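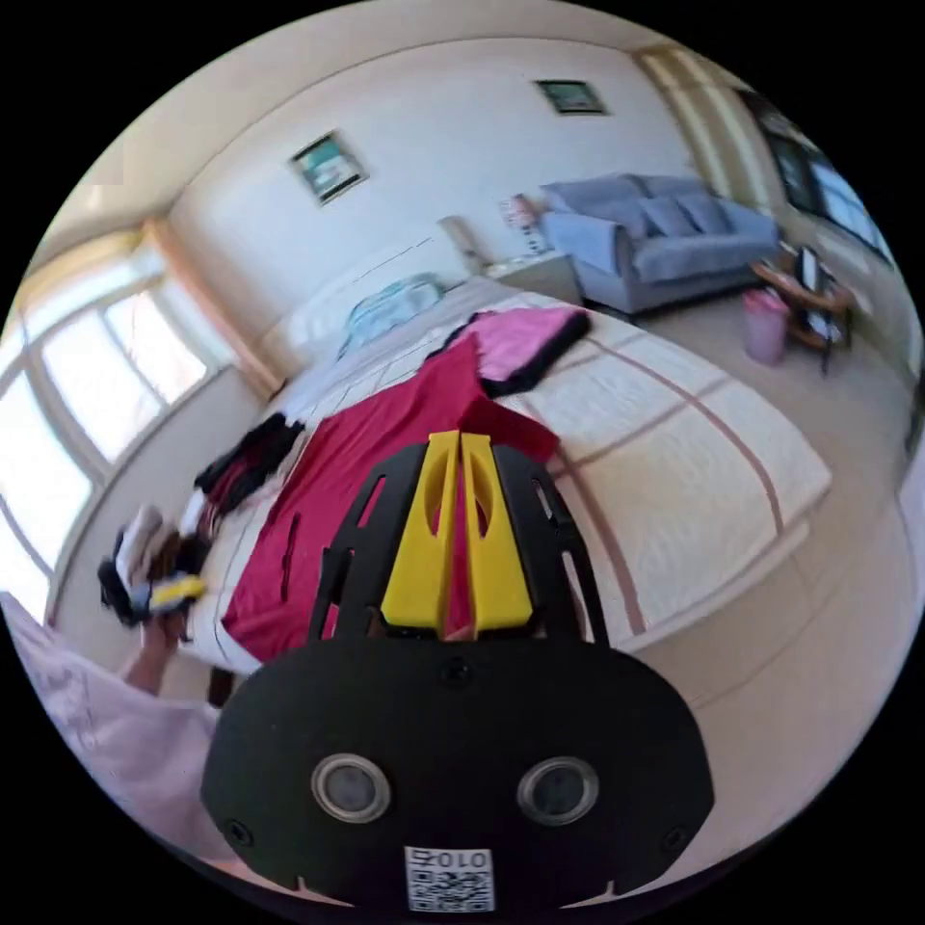 Red cloth on the bed, gripper 010.

Notebook, April. Folgate arcade, phone counting sensors, second pass

Started 8:40 am. Carrying on from the last entry, where I'd got the Drendby sensor talking to our own server and had stopped at the question of what it keeps. The arcade wants to know how many people go past the north entrance and how many come back. Kasprzak sold them the sensor and says no personal data is stored. We were asked to check that claim and write two pages on it.

Set up as before: sensor on the shelf by the window, power from the bench supply, network port mirrored to the old laptop. Skoron running on the laptop to catch everything that leaves the sensor. A second radio beside it in listen-only mode, so there is an independent record of what the sensor could have heard. Clocks on both synced by hand first. The sensor drifts a bit. It was four seconds behind by lunch.

Ran from 9:05 to 11:30. The second radio picked up 3677 Wi-Fi probe frames in that time. The sensor reported 2687. I don't think the gap means much. Its antenna is the small one inside the case, and it hops between channels while ours sits on three of them full time. If anyone wants the match rate per channel, it's in the spreadsheet on the second tab. Channel 6 is the worst.

What matters more is the addresses. Most of what comes in now is from phones that make up a random address for each burst, so the raw list is long and mostly useless for counting. The sensor tries to get around this by looking at the other parts of the frame: the list of supported rates, the order of the tags, vendor fields, the sequence numbers. From these it builds what the manual calls a "visit token." After its grouping it gave 141 tokens for the morning.

The manual says the token is made with a one-way hash and a salt that changes at midnight. So I checked the salt.

The salt does change at midnight. I left it running overnight twice last week and the tokens for my own two test phones were different each morning. Good. But the salt is made from the date and the serial number of the sensor. The serial number is printed on the underside of the case and is also sent in the clear in the status message every ten minutes. So anyone who can read the status message can work out the salt for any day, past or future. That took me most of yesterday afternoon to find and ten minutes to prove.

Test: took the fixed address of the older test phone (the one that doesn't randomize), made the salt for today by hand, hashed the two together, and searched the morning's tokens. One match, at the times I'd had the phone switched on. Did the same with yesterday's salt and yesterday's file. One match again. So for a phone with a fixed address, a person holding the stored files and knowing the serial could follow it from day to day. The claim on the data sheet is that this can't be done.

For phones that do randomize it's less clear. The token is then made from the grouped features and not from the address, and the features are shared by every phone of the same model and software version. Two of our test phones are the same model and got the same token for about half the run. That's bad for the count and sort of good for privacy. I wouldn't lean on it.

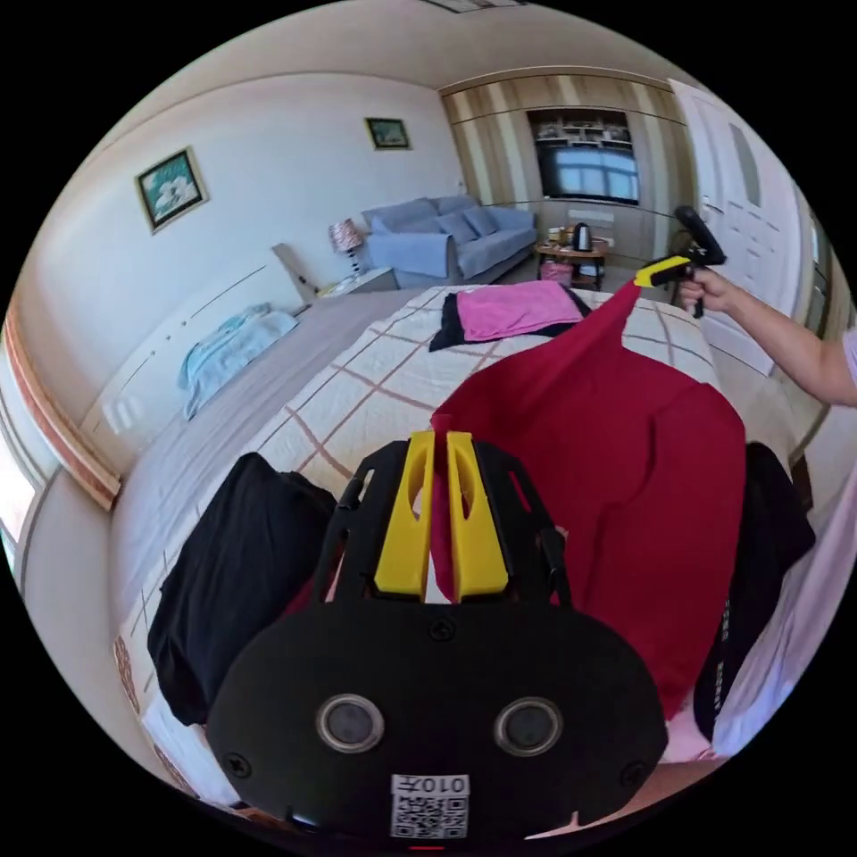 Break, then the retention question. Kasprzak's sheet says tokens are deleted after 24 hours. There is no command to list stored tokens, so I went in through the serial header on the board. Three pins plus ground, standard speed, no password on the console. Write that down as a separate finding. Console gives a root prompt straight away.

The tokens are in a small database file in the data partition. The rows older than a day are gone when you query it. The file itself doesn't shrink, though, and the deleted rows can still be read out of the free pages with any recovery tool. I could read tokens going back nine days, which is as long as we've had the unit powered. I don't know what the upper limit is. The file has a set maximum size, and at the rate the arcade sees people I'd guess it would fill and start overwriting within a few weeks, but that is a guess and shouldn't go in the report without a test.

There's also a log. Debug logging is on by default and writes the full address for every frame it can't parse. Not many of them: 100 lines in the log when I pulled it. All but a handful were from one device that sends badly formed frames, probably the printer down the hall. The log rotates by size and not by age. On a quiet site those lines could sit there for months.

Things I tried that didn't lead anywhere:

Looked for a second outgoing connection. There isn't one. All traffic goes to the one server address in the config, plus time sync. TLS is on and the certificate is checked. Swapped in a self-signed one and the sensor refused to send, as it should.

Looked at whether Bluetooth is being used. The chip supports it, and the manual mentions it as an option. It's off in our unit and stayed off through a reset.

Tried to get it to accept an unsigned firmware image over the network. It wouldn't. Didn't try it from the console, where I expect it would make no difference given the root prompt.

Signal strength: the sensor stores it with each token, rounded to the nearest five. The arcade doesn't need it for a door count. With two or more sensors it would be enough for a rough position. Ask if they plan to buy more. If the answer is yes the report needs another section.
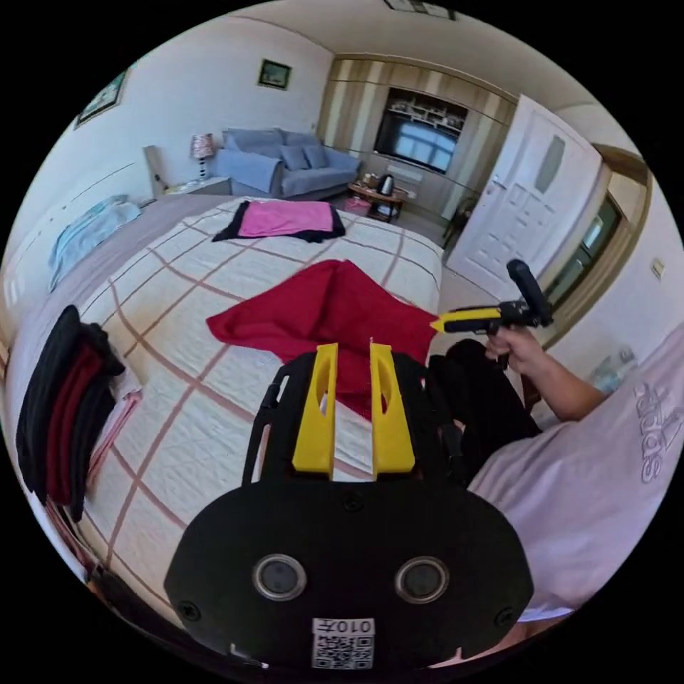

Afternoon run, 1:15 to 3:00, was to check the "staff filter." It's meant to drop any device that's present for more than two hours, so people who work in the shops don't get counted over and over. It works by keeping a list of devices it has seen for a long time. The list isn't salted by day at all. It couldn't be, or it would forget the staff every midnight. So the people who are in the building the most, and who had no say in the sensor being put in, are the ones it holds the longest record on. It's stored as a plain address where the phone has a fixed one. Our older test phone was in there with a first-seen and last-seen time from last week.

I think this is the most serious one, more than the salt. It should go first in the report. The filter can be turned off in the config, and I checked that turning it off also empties the list. It does, with the same problem of the deleted rows staying in the file.

Redid the count with the filter off. Makes a difference in our hallway but we're not a good stand-in for an arcade door. Someone should do a hand count at the real entrance for an hour with a clicker and compare.

For the report, in this order: staff list, salt, deleted rows, open console, debug log. Signal strength as a note. For the salt the fix is easy: make it from random bytes at midnight and never write it to disk. Lose it on a reboot and you lose the link between before and after, which for a door count hardly matters. For deleted rows, turn on secure delete or keep the table in memory. The console needs a password at least, and better to have it disabled in shipped units.

Also the sign. The arcade's draft sign says "anonymous visitor counting in operation." I'd change the word anonymous until the salt is fixed. It has no contact address on it either.

Still to do:
Long run to find how far back the free pages go. Needs a copy of the data partition each morning.
Check the older firmware. Folgate may be on the version before ours.
Ask Kasprzak whether the serial is sent in the status message on purpose.
Return the bench supply to the other room, it's booked.

Captures are on the shared drive in the Folgate folder. Please don't open them on a machine that syncs elsewhere, they have neighbors' phones in them. I'll delete the raw ones when the report is signed off and keep only the counts.

Sensor off at 3:20, unplugged and back in its box.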